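# 关于我们

Plimero,做门配件和墙面小五金的。旋钮、把手、底板、垫片、螺丝。店面在 Mosquera 街上,仓库在后面院子里,进门左手边那一排抽屉就是全部家当的一半。

最早是 Taner Aksoy 一个人修锁。修着修着发现,客人缺的往往是一个旋钮,或者一块盖得住旧孔的底板。整把锁换掉,可惜。于是开始攒零件。旧楼拆下来的、厂家停产清仓的、同行关门转让的,都收。攒到后来家里放不下,租了现在这个地方。

Firdevs Ekinci 是第二年来的,管目录,也管颜色。她来之前我们的抽屉上只写“大”“中”“小”,现在有编号了,目前编到 1,249 号。有几个号是空的,别问,当时贴错了标签,懒得改。

## 我们做什么

- 单卖旋钮、把手、底板,一件也卖
- 按旧孔位配底板,圆的方的都行
- 量尺上门(Mosquera 附近免费,远的另算)
- 旧件翻新:打磨、重新拉丝、换螺丝
- 给小旅馆、诊所、学校成批换件

成批的活,最大一单是 Rellia 公寓,200 扇门,旋钮统一换成银色的,底板用黑色。做了整整一个九月。中间返工一次,底板孔距打错了两毫米,是我们的错,自己贴钱重打的。这事儿写在这里,新来的同事都要看一遍。

## 一点偏好

喜欢深浅分得开的搭配。浅色墙面,黑底板,上面一个银色圆盘,手一伸就知道该抓哪里。老人家、眼睛不太好的客人,尤其吃这一套。白墙配白旋钮也做,只是会先多问你一句。

底板不一定要正着装。斜过来四十五度,成个菱形,能盖住上下左右以前留下的旧印子,角磨圆了也不挂袖子。有客人嫌怪,有客人专门来要这种。随你。

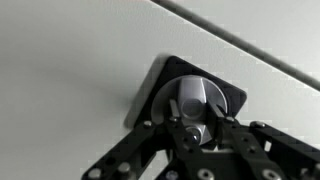
旧旋钮松了,一定要整个换新的吗?

多半是固定螺丝松了或者滑丝,先拧紧,拧不紧再换一颗螺丝,三五分钟的事。轴磨圆了才需要换旋钮,带着旧件来,我们照着配。

## 怎么装,我们自己的规矩

先量,再量一遍。墙面擦干净。底板先对线,铅笔轻轻画,装完擦掉。螺丝用手拧到底再上工具,最后半圈慢一点,别使蛮劲。装好转十下,听声音。有沙沙声就拆下来重来。

螺丝头上有毛刺的一律不用,扎手。客人家里不留碎屑,自己带刷子。

旧件拆下来归客人,不要的我们收走,能翻新就翻新。

## 仓库和店

常备现货 3,000 件上下架都有登记,实在找不到的型号,Taner 会去 Pramberg 那边的老仓库翻,来回要等等,急件请提前说一声。

店里有一面试手墙,装了各种旋钮,随便拧。带孩子来也可以,拧坏了算我们的。戴手套试试、湿着手试试,都行,洗手池在里间。买之前最好自己上手,看图看不出松紧的。

早上九点开门,中午不休息,下午六点收。Firdevs 通常在前台,Taner 多数时候在外面跑,要找他量尺请先打电说好时间。

## 来之前准备一下

门或者面板多厚,孔多大,孔距多少。没有尺子的话,拿张纸按在上面,沿着孔描一圈,带过来就行。旧螺丝也一起装袋子里带来,别扔。

地址:Mosquera 街 131 号,院门进来右转,按铃。铃有时候不太灵敏,多按两下。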